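Cavbridge Neighbors Help Board
Kitchen and Pantry > Storage

Best way to keep single-wrapped snacks tidy on a counter? They slide everywhere

Asked in April, 2 answers

Hi everybody, I hope this is the right section, I wasn't sure whether it belonged here or under Small Spaces. We moved into one of the Indness Street apartments over the winter and I love it, I really do, but the kitchen has exactly one tall cupboard and it filled up the first weekend with pots and the big mixer. So the snacks live on the counter now. I'm talking about the individually wrapped kind, the shiny flat packets you throw in a lunch bag or grab on the way out to the car. I buy them by the box, and the box is ugly and takes up half the counter, so I take them out.

What I've been doing is piling them in a big round salad bowl, and it drives me up the wall. The packets are slippery, so the pile slumps, and whenever one of the kids goes digging for a favorite the rest come out over the side and skate across the counter. Twice now I've found one behind the toaster (crushed, naturally). I tried a tall canister next and that was worse. You can't see what's in it, and the ones at the bottom get bent.

The counter spot I have is 8 inches deep between the wall and the edge of the sink, so anything very wide is out. I don't want to spend a lot. I also have a wood table I could use if the counter is a lost cause, but it's the one we eat at and I'd have to move everything for supper, so whatever I use has to be easy to pick up with one hand while I'm holding something else in the other.

Has anybody found a container that works for this? Basket, tin, drawer insert, I'm open to anything. And do you stand the packets up or lay them down? My sister-in-law stands hers up like file folders and it looks so nice at her house, but mine just flop over. Thank you in advance, you were all so helpful with my squeaky drawer!

Answer 1

shoebox. cut it down so it's low in the front. or just put them back in the box they came in and turn it sideways, it's free

Comment from the asker: Thank you! I may try the shoebox until I find something prettier. The store box really is too long for my spot though, I measured it both ways.

Answer 2 (marked helpful by the asker)

Oh, I have so much sympathy for you, I lived with the bowl for years! A round bowl is lovely for oranges and no good at all for flat slippery packets. They need something flat under them and a straight side to stop against.

I'd go with a shallow tray with a raised edge. I don't mean a cookie sheet, the lip on those is too low and the packets will sail right over it. You want a rectangle with a proper little wall, high enough to stop a packet and low enough that you can see everything and nobody has to dig. I got my first one from the clearance shelf at Niazi Housewares for 98 cents, and I've been back for more since (one has my vitamins in it, one has seed packets, and I'm not going to tell you about the rest). For your spot, carry a tape measure to the store and measure the outside of the tray, lip and all. I've come home with one that fit on paper and then hung over the sink.

As for standing up or lying down, standing works when the container is narrow and packed full, so your sister-in-law must restock a good deal more often than I do. As soon as a few get eaten, the rest lose their support and over they go. I lay mine flat and don't fuss over how straight they are. One layer, maybe a second one on top if company is coming. The spare packets stay in their box on the closet floor and I fill the tray in the evening when I'm already wiping down the counter. It takes less time than making tea.

Some other bits from my own trial and error. If your tray is slick on the bottom, put a piece of that rubbery shelf liner underneath. Don't line the inside, crumbs and grit get down in the holes and it's a nuisance to clean. Keep it away from the stove side if anything has chocolate in it. If the kids have different favorites, give each kind its own small tray so the digging stops. Wash the tray now and then even if it looks clean, little hands being what they are.

There's a thread over on the Udero pantry forum about this very thing with 3000 replies, if you have a free month to read it! A lot of folks there swear by wire baskets. I tried one and the corners of the wrappers poked through and snagged, so I gave it to my neighbor for her onions, and it's much happier there.

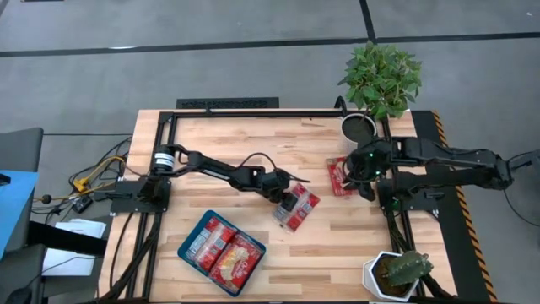

Color is worth a thought too, even though it sounds like a silly thing to worry about when you only want your counter back. I used to buy everything in clear plastic and I'd walk right past it with my glasses off. A tray that's different from both the counter and the wrappers is so much easier to keep track of, and the kids learn faster where things go back. Look how well a teal-blue one shows up on a pale butcher-block top, with those red packets bright against it. The ones in the tray are lying flat and a bit crooked, and that's as neat as mine ever get, so please don't feel you have to line yours up. On your eating table I'd set the tray toward the middle and carry it off whole at suppertime, one hand under the long side. If you do go to Niazi, the trays were at the back past the dish towels the last time I was in, and do check the corners for chips before you pay.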